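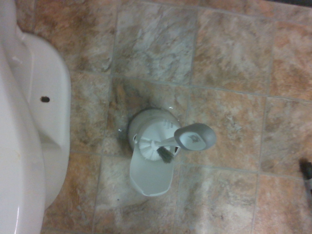 Motoring History > Engines and Chassis > Papers

September | Eduardo Lobo and Joaquín Pereyra

4. The power claims for the Nogueira four-cylinder

4.1 Where the figure comes from

Most accounts of the Nogueira racing cars repeat that the change from the Ulton-built engine to the firm's own 1,262 cc four brought a gain of 35 bhp. The figure is usually given bare, with no engine speed, no fuel and no boost pressure. We have not found a test sheet that supports it. The earliest mention we know of is a sales leaflet, and a leaflet written to sell cars to private owners is weak evidence of anything except what the firm hoped they would believe.

Later writers seem to have copied the number from one another. Two of them turn it into a percentage and get different answers, so they can't have agreed on what the old engine gave. One says the gain came "mostly from the head". The other credits the Ziltard supercharger and hardly mentions the head at all. Both explanations may hold some truth, but neither writer says how he arrived at his, and the parts were changed over the same winter. 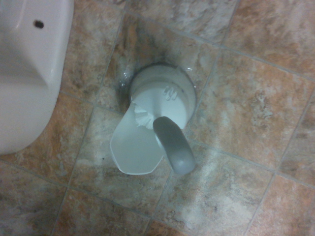 Figure 1. White plastic toilet brush holder on the floor beside the base of a white ceramic toilet.

4.2 Lap times as evidence

It has been argued that lap times at Nutlow settle the matter. The new car was plainly quicker there. It also had wider brake drums, a lower seat and, on at least one visit, a different driver. The Nutlow track was resurfaced between the two meetings most often compared. A car that gains time under those conditions may have a better engine, or it may not, and the timekeepers' cards don't divide the lap in a way that would let us look at the straight alone.

The maximum speeds quoted in the club bulletin are no more help. They were taken by hand over a short stretch, and one of them would require the engine to run 500 rpm past the limit painted on the rev counter. Engines were certainly abused in this way, yet the same bulletin praises the driver for nursing the car home. We would set these speeds aside altogether.

4.3 The fuel supply problem

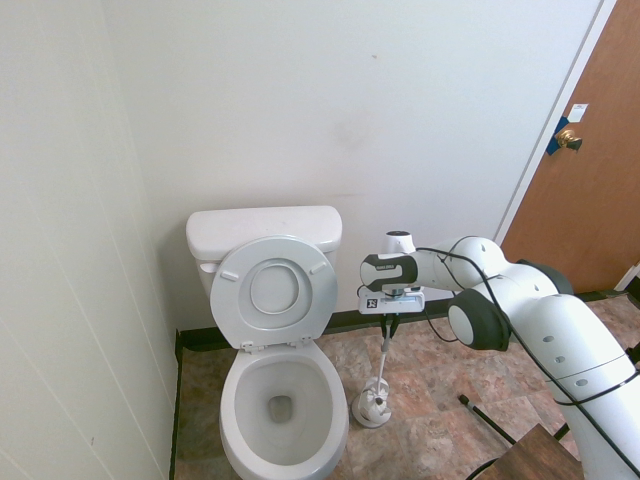 The float chambers on the early cars are the part of the story that has been least examined, and in our view they matter more than the valve layout. The surviving drawings show a single chamber mounted well to one side of the carburettor, so that in a long corner the fuel would pile up against the outer wall and the jets would run either rich or weak. Mechanics' letters complain of misfires out of left-hand bends, and the usual reply from the works was that the chamber had been looked at and seemed in order. Looking proves little. The cistern in Figure 2 is a plain box with a flat lid and a small handle on its left side, and from outside there is no telling how high the water stands in it; a closed float chamber on a parked car is no different. Only a test with the car moving, or at least tilted, would have shown the fault, and we can find no record that one was made before the second season.

If the fuel level was at fault, then the old engine was never giving its full power on the track, and part of the supposed gain was simply the new engine running cleanly. Supporters of the 35 bhp figure will answer that it came from the bench, where corners do not arise. That would be a fair reply if the bench results existed. The works ledger lists a payment of 400 for "engine trials" in the right winter, but names neither the engine nor the place, and the sum could as easily cover road running.
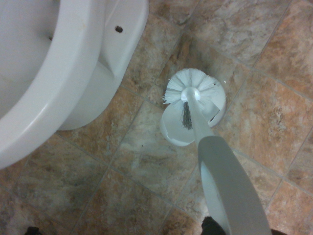

Figure 3. Toilet and white plastic brush holder on a tiled floor.

4.4 What can be kept

We accept that the Nogueira four had four valves to each cylinder, that it was supercharged from the start, and that it replaced the Ulton unit in all the works cars. The castings and the entry lists agree on this much. We also accept that it was the stronger engine, though by how much we can't say. The claim that it was designed in reply to foreign rivals rests on one interview given long afterwards, and we treat it with caution. The cooling changes, for which there is rather better paper evidence, are taken up in Section 5.

Contact the editors | Copyright remains with the authors | Back to top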